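跟写讣告的人聊了一下午

Lionel Hulme迟到了，进门头一句话是：“刚才有位太太在电话里跟我争一个逗号。”

我已经在Trosa咖啡馆里坐着喝完一杯了，正在想要不要先点吃的。他把帽子往窗台上一放，外套也不脱，接着讲那个逗号。老先生生前是镇上的数学老师，太太要写“他爱他的孩子，和他的学生”，中间要停一停。Lionel觉得不用停。太太说要停，因为她先生每次说到学生的时候都会先停一下，怕孩子们听了吃醋。

“那你怎么说？”我问。

“我还能怎么说，给她逗号啊！”他总算坐下了，“她比我懂那个逗号。”

我认识Lionel之前先认识的是他的字。搬到Larnlow的头一年，我英文报纸看得慢，新闻版总看得一头雾水，什么水务收费、停车位改划，看三遍也不知道在吵什么。倒是最后那一版讣告我看得懂，句子短，讲的都是人。谁在面包房干了一辈子，谁养的鸽子拿过奖，谁嫁过两回而且两回都嫁给同一个人。我跟我妈视频的时候还给她念过，我妈说你看这个干什么，不吉利。念到第二篇她又问，那后来鸽子归谁了？

后来就成了习惯。镇上的周报叫《Vestoder》，印3,000份，周报到了我先翻到背面，再慢慢往前看。看得多了就发现这些讣告底下都没有署名，可是好像出自同一个人的手，有那么一股子味道，特别喜欢写人家厨房里的事。我去报社问过，前台说哦那是Lionel，他不爱署名，说那一版上只该有一个人的名字。

为了约他，我写了两封邮件，都没回。最后是报社的Brayan Urrego帮我递的话。Brayan是《Vestoder》的年轻编辑，排版、网站、催稿都归他，九月以后讣告版也要归他，这个下面再说。

我先问他怎么入的行。我本来以为会听到一段跟文学有关的故事，结果他说是替班。

“我那时候在报社跑体育，学校的板球，地掷球，那种东西。写讣告的老太太摔了腿，主编看了一圈，说Lionel你打字快。”他说，“我第一篇写得糟透了，像比赛报道。我写某某先生‘以八十一岁的成绩’什么的，你想想看！”

“登出来了？”

“登出来了。家里人打电话来，我躲到厕所里去了。结果人家是来谢我的，说老头子要是看见肯定乐，他一辈子看球。运气好罢了，换一家就得挨骂。”

老太太的腿好了以后也没有回来，说在家里种豆子挺舒服的。他就这么一直替到了今天。我说那你这个班替得够久的，他说可不是，工资单上有好几年还写着体育部。

他有个登记本，写完一篇记一行，姓名、日期、字数、谁来谈的。这本子他带来了，硬皮的，书脊用胶布粘过。我们见面那天上面记到第2,037篇，就是那位数学老师，逗号那位。他说明天一早还要去谈下一篇，家里人住在河那边，得赶早班车。

我问他记这个做什么。他说起初是为了跟会计对账，那时候按篇给补贴。后来补贴取消了，记惯了，不记手痒。偶尔也有用，有人来给母亲写讣告，他一翻，父亲也是他写的，当年来谈的也是同一个女儿。“我就可以说，上次您告诉我您父亲不会系领带，都是您母亲系的。她一听，话就来了。”

“不翻本子你记得住吗？”

“记不住。我记得住领带，记不住是谁的领带。”

咖啡馆老板娘过来问我们吃什么，Lionel要了烤奶酪三明治，又跟她聊了半天她姨妈的膝盖。我发现他跟人说话有个特点，问得特别细，而且问的都是旁边的事。他不问膝盖疼不疼，他问姨妈现在还上不上阁楼，不上的话阁楼里那些罐子谁去拿。老板娘一下子就说了好多。我当时心想，好家伙，这就是采访技巧啊，赶紧记下来。

我就问他，去人家家里谈讣告，第一句问什么。

“问水壶在哪儿。”他说。

我没听懂。他说人家家里刚出了事，坐着一屋子人，不知道手该往哪儿搁。你要是一坐下就掏本子问生于何年，大家都僵住。他就说我来烧水吧，壶在哪儿？总有一个人站起来带他去厨房，走到厨房那个人就开始说话了。冰箱上贴着什么，哪个杯子是老爷子的不许别人用，都是这时候听来的。

“那要是人家不让你进厨房呢？”

“那就喝不上茶，干谈。也能谈。有一家给我拿的是雪利酒，上午，我回去稿子写得特别抒情，主编全给删了。”

生卒年月、在哪儿上学、在哪儿工作，这些他放在最后问，而且尽量不问悲伤的人。他找女婿，或者找媳妇。“女婿最好用。女婿都想帮忙，又不知道帮什么，你给他一张纸让他去查岳母是哪一年从护士学校毕业的，他高兴坏了，能打一下午电话。”

我说这个我有体会。我外公去世的时候，我爸就是那个女婿，亲戚们都在里屋，他一个人在外面登记花圈，登记得一丝不苟，谁送的、挽联上写的什么、落款是哪个单位，到现在那个本子还在我家抽屉里。Lionel听了很感兴趣，问我挽联是什么，我给他讲了半天。讲到上联下联字数要一样，意思要对得上，他把三明治都放下了。

“那谁写得出来？”

“有现成的，也有会写的人。以前镇上都有那么一两个老先生专门给人写。”

“哦，”他说，“那就是我。”

我们为这个高兴了一阵。然后他让我给他举个例子，我一时想不起来好的，只想起外公的那副，是他教过的学生送的，上联写他讲课声音大，隔壁班都听得见，下联写他走路慢，学生们都等着他。翻成英文就没有那个味道了，我磕磕巴巴地翻，他听完说，这个比我写的好，短。

字数的事他确实有话要讲。《Vestoder》的规矩是200个词以内不收钱，超出来的要按行算。这条规矩是谁定的已经说不清了，他进报社之前就有。他支持这条规矩，可是又恨它。

“200个词，一个人从生下来到没了，你试试。光是把孩子、孙子、女婿的名字列完，一半没了。人家家里有十一个孙辈，一个都不能少，少一个圣诞节就别过了。剩下那一半你得装进去一辈子。”

“那你怎么装？”

“挑一样。”他说，“你就挑一样东西，写准了。”

我让他举例子。他想了想，说有位女士，在学校食堂打饭打了很多年，家里人给他写了满满四页，都是她多么善良、慷慨、热心，乐于助人。他看完觉得这个人跟没写一样。后来是她的小孙子，趴在地毯上玩车的，头也不抬说了一句，奶奶把吐司的边切下来给自己吃，她说她爱吃边。家里大人都愣了，说她才不爱吃边呢。

“就写这个？”

“就写这个。善良慷慨我一个都没写。登出来以后有人在超市里拦住我说，我上学的时候她总多给我一勺。好几个人都这么跟我说。合着全镇都多吃了一勺。”

他说他有一张单子，上面是他不肯用的词，贴在报社的屏幕边上。Brayan后来拍了给我看，字写得龙飞凤舞的，我认出来的有“深受爱戴”“与世长辞”“与病魔抗争”“天使”“灵魂人物”。“与病魔抗争”他划了两道。他说他不喜欢这个说法，好像没好起来的人是没使劲似的。家属要是坚持，他也写，人家的事情，他犟不过。他只是第一稿里先不放，看他们会不会想起来要加。

“多数人想不起来吗？”

“一半一半吧。有的人加回来，还多加一个天使。”

说到这里我插一句，我本来准备了一页纸的问题，写得很正经，什么“您如何看待死亡”“写讣告是否改变了您的人生观”。问题纸放在桌上被他看见了，他倒着念了出来，念到人生观笑得直咳嗽。他说改变了，他现在每年体检。还有就是他把自己的照片都在背面写了名字和年份，因为他见得太多了，家里人捧着一盒子照片过来，问这个穿泳裤的是谁，没人知道。

所以各位，照片背面写字，我回家就写了。写到第三本相册我也不知道那个穿泳裤的是谁。

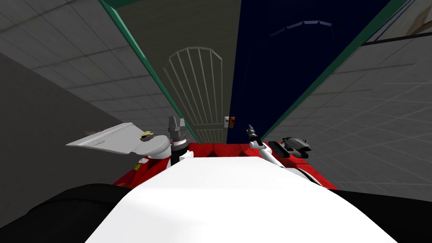 渲染图：白色机身，红色底座，左侧手臂向上竖着。

三明治吃完以后他的话更多了。我问他写过最难的是哪一篇。

他没有马上答，拿勺子在杯子里搅，杯子里早就没东西了。他说难的有好几种。孩子的最难，那个他不想谈，我也就没有追问。还有一种难，是没有人说好话的。

“有个男人，三个子女，三个人分三天来见我的，不肯坐在一个屋里。每个人都跟我说，你就写他死了。”他说，“我说那不够一行啊。大儿子说，那就写他开过货车。”

“最后你写了什么？”

“写他开过货车，哪一年到哪一年，走的哪条线。我打电话去运输公司问，问到一个以前跟他搭班的，那人说他从来没有晚点过，下雪也没有。我就写上了，从来没有晚点过。登出来以后女儿来报社拿了五份，什么也没说，付了钱走的。”他停了一下，“我到现在也不知道她是高兴还是不高兴。那五份报纸给谁了，我也很想知道。”

我说你就没有想过去问她？他说有些事不好问，镇子这么小，他买鱼还会碰见她。碰见了就聊鱼。

还有一种难，是好话太多的。去世的是位老校长，学校派人来谈，校友会派人来谈，教堂也派人来谈，都带着稿子，都觉得自己那份才是正式的。校友会那份光奖项就列了一整页。Lionel说他把几份稿子摊在地板上看，看到半夜，越看越不认识这个人。第二天他去了学校，找到了管锅炉的，问校长平时几点到。管锅炉的说，早得很，来了先到我这儿坐着，把脚搁在管子上烤，一句话也不说，烤完了上去当校长。

“我就要这个！我高兴得差点跟他拥抱。”Lionel拍了一下桌子，杯子跳起来，“可是校友会不同意，说校长烤脚不庄重。”

“那登了没有？”

“登了。我跟校友会说，奖项太多，超字数了，要加钱。他们开会讨论加不加钱，等讨论完了报纸已经印了。”

讲到这里我想起来要问他出错的事。我最怕写错人名，想听听前辈怎么办（其实是想找点安慰）。他一点也不避讳，从口袋里掏出一张折得很小的报纸，那是他自己的更正启事。他把“她身后留下一位丈夫和一条狗”写反了，写成丈夫叫Biscuit，狗叫Gerald。

我笑得不行，又觉得不该笑。他说没事，当事人也笑，丈夫后来在酒馆里被人叫Biscuit叫了好几年，他自己也认了，别人一喊他就答应。不过更正还是要登的，规矩就是规矩。他把这张更正放在钱包里，跟驾照放一起。

也有不好笑的错。他漏写过一个女儿。家里人给的名单上就没有，他照着抄的，登出来以后那个女儿打电话来，声音很平静，问他是不是字数不够。他说他当时拿着听筒，一个字也说不出来。

“后来我就学会了，名单拿到手，我一定再问一句，还有谁？问完了我不说话，等着。等得越久越好。有时候就会有人说，还有一个。”

我把这句也记下来了，还有谁，然后等着。我试着在这次采访里用了一下，他说完了，我不说话，等着他。他也不说话，看着我。我们俩就这么对坐了好一会儿，老板娘以为我们吵架了，过来把盘子收走了。

镇上的丧事大多是Guzmán家办的，一家父子开的殡仪馆，在邮局后面那条街上。我原先以为报社和殡仪馆的关系肯定很密切，类似那种一条龙。Lionel说密切是密切，可是吵了很多年。殡仪馆有自己的套话，填空式的，姓名一填就能用，家属图省事就直接交给报社了。他一收到那种稿子就打电话过去，问老Guzmán，这个人有什么事没有？老Guzmán说，死了。他说除了这个呢？

“他给我起了个外号，叫‘除了这个’。他在电话里喊他儿子，说‘除了这个’又打来了，你来接！”

不过这几年关系好了。老Guzmán自己慢慢也学会留心，给人整理衣物的时候看见了什么，会在稿子背面用铅笔写一行。比如口袋里有薄荷糖，比如结婚戒指戴在右手。写不写由Lionel去跟家属商量。薄荷糖那条用上了，家属说对对对，老太太在教堂里给孩子们发的，发得满地糖纸，牧师有意见。

我问那老Guzmán将来自己的讣告谁写，他说早就写好了。

我说什么？

他说对，写好了，在抽屉里锁着，老Guzmán本人审过，改了两处，一处是身高。他这人喜欢预备着，镇上年纪大的、有些来历的，他都先打个底稿，人家知道了也不生气，还有自己找上门来的。有位女士每年生日都来报社更新自己的讣告，带蛋糕来，大家一边吃一边改。去年她学会了开电锯，要求加进去。

“加了吗？”

“加了。她问我能不能放在第一句。”

“那你自己的呢？”我问。这个问题也在我那页纸上，写得很含蓄，叫“您是否考虑过自己的纪念方式”，我干脆就直接问了。

他说没写。写过几次，写不下去，一写就像体育报道。他说他已经交代Brayan了，Brayan来写，不许给他看。我说你不想看看吗，他说想得要命，所以才让Brayan把抽屉锁上，钥匙放在家里。

这就要说到Brayan了。采访过后我又去了一趟报社找他，报社在二楼，楼下是卖地毯的，一上楼就一股新地毯的味道。Brayan管自己叫“半个接班人”，他说另外半个还没找到。Lionel九月退休，定下来了，蛋糕的款式都有人在讨论了，从那以后讣告版就交给他。

我问他怕不怕。

“怕啊，”他说，“我连自己爷爷的都没写好。”

他爷爷去世的时候他刚来报社，他想着自己是干这个的，应该他来写。写了整整一晚上，写得很长，写爷爷怎么带着一家人搬过来，怎么从头学说话，怎么开了修鞋铺，他自己一边写一边哭。第二天拿给Lionel看，Lionel看完问他，你爷爷修鞋的时候嘴里叼不叼钉子？

Brayan说叼。

Lionel说，那钉子呢？

“我当时特别生气，”Brayan说，“我心想我爷爷都没了你问我钉子。我就走了，去楼下地毯店里站着。站了一会儿我想起来，爷爷叼着钉子的时候不能说话，我们小孩都是趁那个时候去跟他要钱的，他只能点头或者摇头，他又懒得摇头。”

他上楼把这个写进去了，别的删掉好多。登出来他奶奶剪下来，压在缝纫机的玻璃板底下。我说那你这不是写好了吗。他说不好，他把爷爷的中间名拼错了，奶奶到现在还拿这个说他。

Brayan和Lionel意见不合的地方也有，主要在网站上。Brayan想把讣告都放到网上，底下让人留言。Lionel不喜欢留言，他说底下吵起来怎么办，谁欠谁的梯子没还，都要在那儿说。Brayan就先试着放了几篇，结果真有人在底下说梯子的事！不过说的是，我借了他的梯子还没还，现在不知道该还给谁了。后来死者的侄子回复说，留着用吧，下面又有人问梯子多长，能不能也借一下。

Brayan把这一串念给Lionel听，Lionel听完没吭声，过了两天问他，梯子后来借到了没有。所以留言功能现在算是保住了。

老的那些讣告也在往网上搬，都要一篇一篇从旧报纸上录，扫描出来的字软件认得乱七八糟，把“园丁”认成“危险”，英文里这两个词我看着也就差那么几个字母（garden，danger，你们自己品）。Brayan说他晚上在家录，录着录着就不录了，坐那儿看。他妈妈也看，看完打电话给她的朋友，说你知道吗，原来那个谁跟那个谁订过婚！

我问Brayan从Lionel那儿学到的最有用的一条是什么，他说是别在下午四点以后打电话给家属。为什么他也不知道，Lionel没有解释过，他照做就是了。我回头去问Lionel，Lionel说，那个时候人家刚开始准备晚饭，才发现多拿了一个盘子。

他说这句话的时候是在报社楼梯上，我正好送还他借给我的两本旧剪报。他说得很快，说完就问我吃没吃过楼下新开的馅饼。我跟在后面走了几级台阶才反应过来他说的是什么。

再讲回咖啡馆那天。到后来天都有点暗了，老板娘开始把椅子往桌子上翻，我把最后一个问题问了，就是有没有谁的讣告他特别想写而没有写成。

他说有，他妻子的。

我不知道他妻子去世了，那一刻非常尴尬，说了好几遍对不起。他摆摆手说没事没事，好几年了。他说当时他坐下来要写，主编不让，说你这个礼拜回家去。稿子是他女儿写的，女儿在外地教小学，写东西跟教小学生一样，一句一句清清楚楚的。他说写得很好，没有什么可改的。

“就是有一件事她不知道，没写进去。”他说。

我这回真的没有故意用那一招，我是不知道该说什么，就没有说话。

“她看书先看最后一页。侦探小说也是。看完最后一页，合上，再从头看。我跟她吵过多少回，我说那你还看什么。她说她就是想知道谁还在，知道了心里踏实，前面才看得下去。”他把帽子从窗台上拿起来，看了看里面，又放下了，“女儿不知道，她以为她妈跟别人一样看书。我们那时候都是晚上躺下了才看的。”

我说现在也可以写啊，网上不是可以加吗。他说加什么加，都登出来了，更正启事只管写错的，不管没写的。我觉得这个规矩可以商量，我也这么跟他说了。他说他想想。

写这篇稿子之前我把这一段发给他看，问他能不能登。他回了邮件（他居然回邮件了！），说可以登，另外帮我改了两个错，一个是殡仪馆在邮局后面，我原来写成了旁边，一个是我把他的帽子写成了礼帽，他说那是顶普通的帽子，别给他抬高身份。邮件末尾问我挽联那副的下联能不能再给他讲一遍，他跟老Guzmán说起来，说到一半说不圆了。

我就去问了我妈。我妈在视频里把原句背了出来，一个字都没打磕巴，背完了说，你外公那个学生后来还来过家里两次，每次都带橘子。我说你怎么从来没讲过，她说你又没问过。然后她问我那个写讣告的老头吃得惯橘子不，我说妈，英国人也吃橘子的。

数学老师那篇后来我在报上看到了，在最后一版靠左边，不长。逗号在。

采访于2025年3月。旧讣告的录入还在做，谁家里有早年的《Vestoder》，缺页的也行，可以送到报社二楼给Brayan Urrego，楼梯在地毯店里面，进门往右。Lionel说泡过水的也要，他有办法，把报纸一张张隔着毛巾晾在浴缸边上就行，就是那几天没法洗澡。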